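Pirkside Two-Arm Club

The Pirkside Two-Arm Club is a student robotics club at Pramden College. It was founded by Lertchai Petchrat, a teacher of mechanics, and is open to pupils of every year. Members learn to make two robot arms work together over one table. The club keeps a library of 557 recorded exercises.

Equipment

The club works in a cell closed by pale panels at the left, the back and the right. The two arms are fixed at the front, one on each side, and each carries a black gripper. A green and white checkered pattern lies under the right arm, and small objects are placed on the table for the exercises.
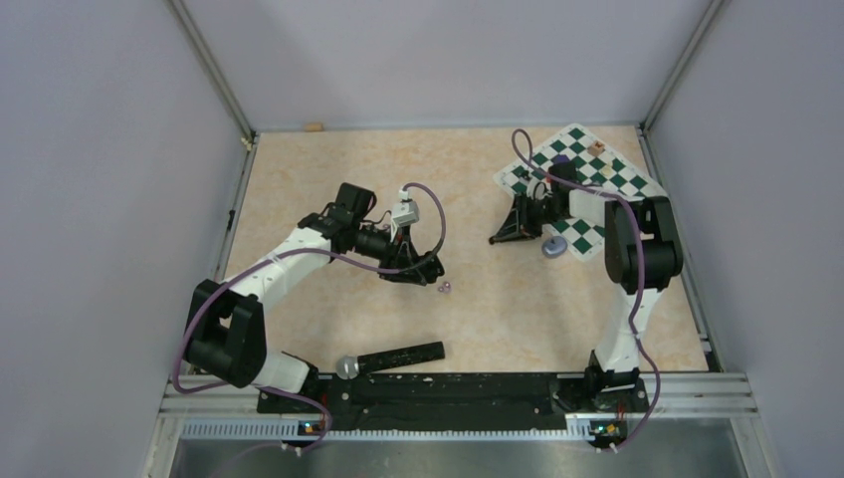 Teaching

New members begin with one arm and move to two arms in January. The most difficult lesson is the meeting of the grippers — both must come near the same place without touching each other. Every member writes a short report after the lesson, of 200 words at most.
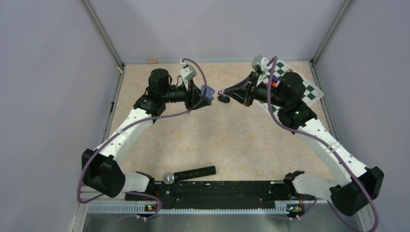

Pirkside, 2nd April

The club opened its cell to visitors from the schools of Erham and Benmoussa. Guests could try the exercises under the guidance of older members. The Benmoussa pupils have since asked for a shared competition, and its rules are still in discussion. Entry will be free for teams of up to four pupils.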